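3.2 Nesting and leftover items

The second group of sorting tasks dealt with small household and play objects set out on a covered table. We logged 1,164 table layouts and dropped 29 in which an item had fallen to the floor, leaving 1,135 for coding. Cups were of most interest to us, as they can be stacked, lined up or left where they are, and people differ a good deal in which they choose. A layout was coded as "part nested" when at least two cups were stacked and at least one other stood apart (Figure 4). Items with no obvious partner, such as the pear, the ball or the pen case, were coded separately as leftovers.
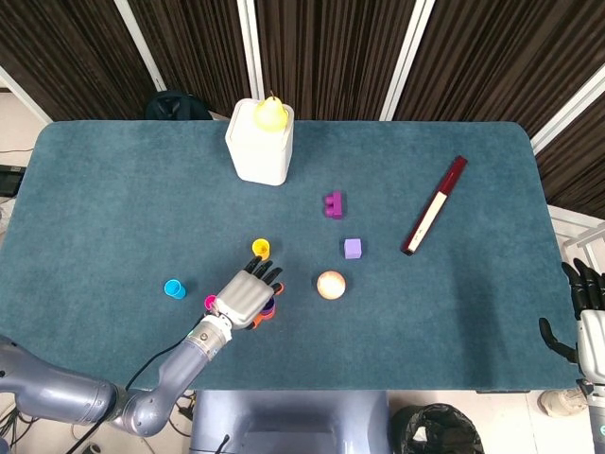
Figure 4. A part-nested layout. Orange and purple cups are stacked; yellow and cyan cups stand on their own. The pear is on top of the white container.

Helge Solheim, commenting on an earlier draft, objected that a stack of two should hardly count as nesting, and that the code ought to begin at three. We tried this on the 271 layouts in the Vesel set. It moved 49 of them into the "loose" group -- mostly ones with few cups to begin with -- and left the order of the groups unchanged. We have kept the lower limit.

Leftovers were harder to code. Placing an item on top of a container was scored as "on", never as "in", whether or not the container had room for it. Abella and Ueda coded the Vesel set separately and settled differences by discussion.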